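Gripper comparison, simulated kitchen cell: pre-run checklist
Budura narrow finger vs. Plundix wide finger, Pelletier controller
Status: partly passed. Comments are mine and may be argued with.

Rendered views, simulation only: 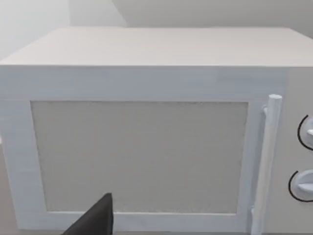
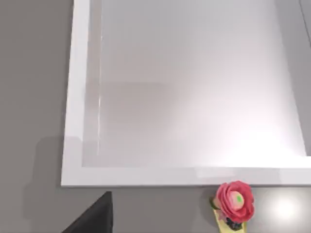
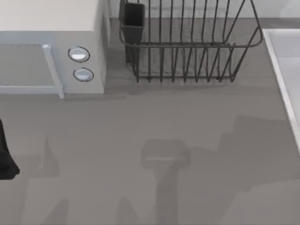 1. Joint limits loaded and match the arm sheet
OK. Checked both arms. The left file was an old copy and has been replaced.

2. Finger swap changes the collision shape as well as the mesh
FAIL. The Plundix finger still collides as if it were the Budura. Any comparison made before this is fixed is worth nothing.

3. Gripper clear of all fixtures at start pose
OK in 12 of 13 starts. The remaining one puts a fingertip 5 mm from the counter. Move it.

4. Handle contact friction set from a measured value
NOT SHOWN. Gader's notes say "realistic." Measured on what, and with which pad?

5. Closing force capped at 19 N for both fingers
OK at the controller. I would still like to see it logged at the fingertip.

6. Glare and shadow settings fixed between runs
OPEN. Lighting is randomized by default. Fine for training, useless for telling two cameras apart. Lock the seed.

7. Stop command halts both arms
OK for the right arm. The left arm coasts before it holds. The vendor calls this normal. Retest with the speed cap on.

8. Success rule written down before the first trial
FAIL. "Door opened" needs an angle.

Do not start the scored runs until 2 and 8 are closed. Item 4 can wait if the report says so on page one.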